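Beaded bracelet 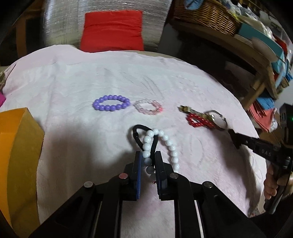 A bracelet of glossy white round beads with a black hair tie; a purple beaded bracelet lies farther back on the cloth.

A beaded bracelet is a piece of jewelry for the wrist, made of beads which are put on a thread, a cord or a wire. The beads can be of glass, plastic, wood, stone, shell or pearl. It is among the oldest kinds of ornament, and it is also one of the easiest to make at home.

Construction

The most common type today is the stretch bracelet. It uses an elastic cord, closed with a knot, and needs no clasp. The knot is often hidden inside a bead with a larger hole. Other types are strung on waxed cotton or on thin steel wire and are closed with a hook, a button or a sliding knot. Some bracelets carry a small tassel or a piece of colored thread, which may be decoration or only the end of the cord.

Round beads of one size give an even strand. Opaque beads show a strong, flat color, while beads with a glossy surface reflect the light in small bright points.

Regional forms

In the town of Ernska, bracelets of white beads are sold at the August fair. The local form, called tiltik, has a red thread tied beside the knot. The workshop Kourkoulas has made it since the fair was revived, and its printed catalog lists 388 patterns — most of them differ only in the color of the beads.

Storage and care

Bracelets kept together with hair ties, necklaces and other small accessories become tangled easily. An elastic hair tie can pass through the loop of a bracelet and pull on its cord. It is usual to lay the pieces flat on a soft cloth before they are separated, and to lift one strand at a time. Elastic cord gets weaker with use and should be replaced when gaps appear between the beads. Perfume and hair spray can make the surface of coated beads dull.

See also

Bangle
Hair tie
Prayer beads
Tassel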